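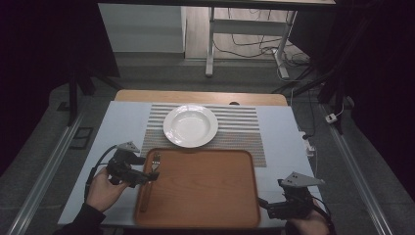 The Trokura audio guide covers the hill fort at Skultcombe and the ground below it, from the lower ditch up to the inner gate. It is hired from the hut beside the car park and comes as a handset on a neck strap, with a single earpiece and a folded map. I used it for a full circuit in June and again the next morning for the parts I had rushed. The map is the best thing in the kit, and I would have paid for it alone. It needs a flat surface to open out properly, and at the guest house I spread it over a striped placemat to plan the second walk. Opened fully it shows every bank and ditch, with the numbered stops marked in red.

There are 31 stops. The first few deal with the approach from the river and explain why the path bends where it does. The fort was in use for 2,000 years, with gaps, and the guide is careful to say which bank belongs to which period. Visitors who have only read the board at the entrance tend to think it was all built at once.

The commentary was written by Maarja Kļaviņa, who dug here for several seasons, and it is read by her as well. Her delivery is slow and clear. She gives the depth of each ditch, what was found in the fill and where the finds are now kept. Most of the pottery went to the museum at Oltau, a short bus ride away, and the ticket for the handset gives a small reduction there on the same day. The section on the grain pits is too long for a windy spot with nowhere to sit.

Sound quality is good. The earpiece hooks over the ear and stayed put, even on the steep part between the second and third banks. The volume goes high enough to hear over wind. The buttons are small and hard to press with gloves on, and the screen is difficult to read in direct sun.

The handset does not know where you are. You have to find the numbered post and type in the number. On the western side the posts are low and the grass had grown over 2 of them, so I walked past both and had to go back. The older Hauser guide, which this one replaced, started each section by itself as you came near, but it often played the wrong one at the gateway, where the stops are close together. On balance I prefer typing the number.

The battery lasted the whole first day - a little over five hours with pauses. The strap is comfortable. There is no rain cover, so bring a plastic bag if the weather looks doubtful.

The inner gate has the longest entry, and it is the one to save time for. The stone facing on the left-hand side is original up to knee height, and everything above it was rebuilt by Ferdinand Aebischer when he cleared the entrance. His notes are quoted at length. He moved 4,000 stones by his own tally, and the guide points out a few that he put back upside down.

The full circuit takes three hours with the guide and half that without it. Handsets have to be back at the hut by five.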